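**Firnholm printed bed sheet, teal paisley**
Sold by Wernwood. Flat sheet, queen and king.

The Firnholm is a flat sheet for large beds. The ground color is teal, printed with paisley scrolls in a darker teal, cream and white peony-style flowers with golden-yellow centers, and small olive-gold leaf sprays. The print runs to all four edges, so there is no plain border to line up when you make the bed.

## Fabric

The cloth is 100% cotton in a plain weave. It feels crisp out of the package and softens after the first few washes. The hem is double-stitched on all sides. Allow for slight shrinkage in the first wash – the listed sizes are measured before washing.

## Sizes

| Size | Width | Length |
|---|---|---|
| Queen | 90 in | 107 in |
| King | 107 in | 107 in |

The king is square, so it can be turned a quarter each time you change the bed. This spreads the wear if one side gets more use. Two matching pillowcases can be added to the order, 20 by 30 inches each. They are cut from the same cloth and have an envelope closing.

## Care

- Wash before first use, on its own or with dark colors.
- Machine wash at 80°F, gentle or normal cycle.
- No bleach.
- Tumble dry on low, or line dry in the shade.
- Iron on the back of the print, medium setting.

Teal dyes can give off some color in the first wash. Keep white towels and undershirts out of that load.

## On the bed

The scrolls and flower clusters are large and need a wide bed to show well. On a twin, much of the print ends up hanging down the sides. The golds in the flowers go with warm wood, including carved headboards in orange-brown finishes.

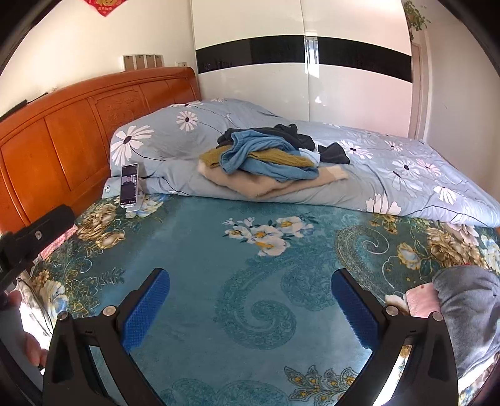

**Can the flat sheet be used on a deep mattress?**
Up to 14 inches deep, the king tucks in on both sides of a king mattress. For anything deeper, order the fitted version from the Moriarty range, which comes in plain teal only.

## Ordering

Orders placed by noon ship the same day, except on Wednesday, when the warehouse is closed. Unwashed sheets can be returned within 30 days in the original package. Pillowcases bought with a sheet can be returned separately. The next print run is due in September.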